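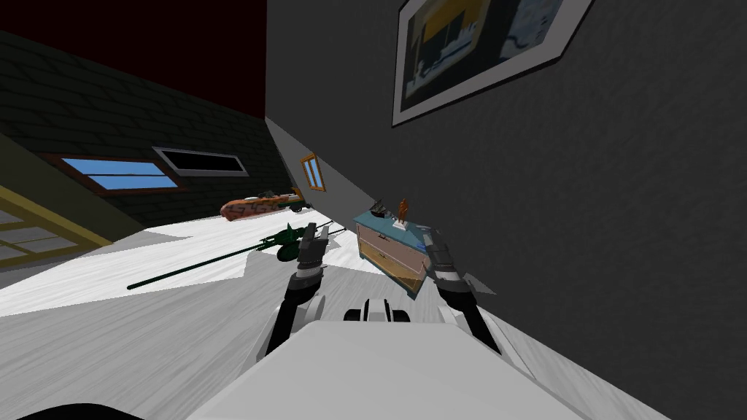 Wie lange braucht ein Sauerteig, bis man ihn ernst nehmen kann? Bei mir waren es 20 Tage, und die ersten Brote davon hätte man als Türstopper verkaufen können.

3. Mai 2024

Heute also wieder gebacken, und diesmal mit dem Roggenmehl von Grastel, das Zdeňka mir seit September andreht. Zdeňka Koubek, muss man wissen, backt schon ewig und findet meine Methode mit Küchenwecker und Notizzettel albern (sie drückt mit dem Daumen rein und weiß Bescheid, ich drücke mit dem Daumen rein und habe einen klebrigen Daumen). Um sechs habe ich den Ansatz gefüttert, dann Kaffee, dann wieder hin und geguckt, dann nochmal geguckt. Blasen! Richtig viele! Ich hab mich gefreut wie ein Kind.

Beim Kneten dann die übliche Krise. 600 Gramm Mehl, und trotzdem klebte alles, an den Händen, am Wasserhahn, am Telefon, weil natürlich genau da meine Schwester anrief. Sie wollte wissen, ob ich zu Papas Geburtstag den Kuchen mache. Mach ich, hab ich gesagt, ohne nachzudenken.

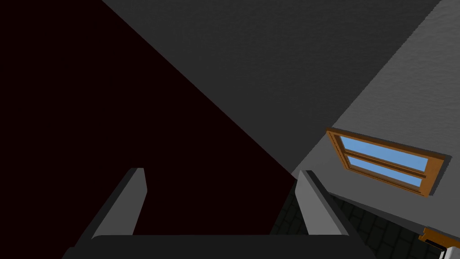
Zimmerecke mit dunkler Fläche links

Während der Teig ging, habe ich endlich die alten Rezepthefte von Oma sortiert. Die Hälfte kann ich nicht lesen, sie schrieb Sütterlin und normal durcheinander, und bei den Mengen steht dauernd nur »genug«. Genug Salz, genug Butter. Na danke. Zwei Hefte lege ich für Zdeňka raus, vielleicht kann sie die Sachen mit dem Kümmel entziffern.

Nachmittags kam das Brot in den Ofen, erst volle Hitze, dann
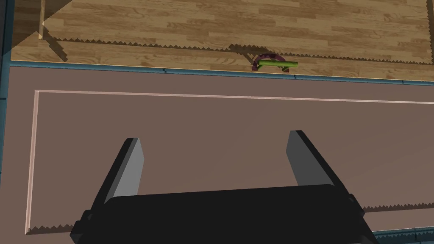 runter und mit offener Klappe noch ein bisschen, damit die Kruste was wird. Und sie ist was geworden! Unten etwas zu dunkel, aber das kratzt man ab. Angeschnitten habe ich es viel zu früh, noch warm, mit Butter und Schnittlauch vom Balkon, im Stehen. Zwei Scheiben, dann noch eine.

Morgen Zdeňka ein Stück bringen. Und Backpapier kaufen, die Rolle ist leer.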